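Bedding
What fill weight does, and what it doesn't

Shoppers tend to compare comforters by thickness. Thickness on a store shelf says little about warmth, as most polyester fills are compressed for shipping and take a day or more to recover their loft.

The useful number is fill weight, the mass of insulation inside the shell. The Bonia line lists its queen comforter at 1213 grams for spring and 2000 grams for winter. Both share the same shell, so the difference in warmth comes from the fill and how evenly it is held in place.

Even distribution depends on stitching. Box stitching closes each cell on four sides and limits how far fibers can travel. Channel stitching closes two, and fill drifts toward the foot of the bed over time. The Esia uses boxes 16 inches on a side. Larger boxes leave fewer seams, and seams are where heat escapes, but a large box also lets fill collect in one corner.

Shell fabric matters next. A tight cotton weave keeps fibers in and passes moisture slowly. Brushed polyester dries faster and holds more static. The Birkulano shell is a blend and behaves somewhere between the two.

Washing is the usual cause of early failure. A comforter needs a drum it can turn over in freely, and a home washer is often too small for a queen. Dry on low heat, stop the cycle twice, and break up any clumps by hand. Stan recommends a full wash no more than once every 7 months, with a removable cover laundered in between.

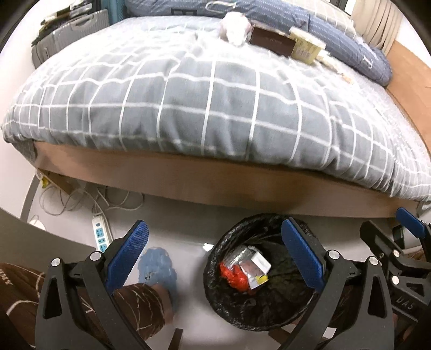 A gray comforter with a white windowpane grid, hung over a light brown wooden side rail.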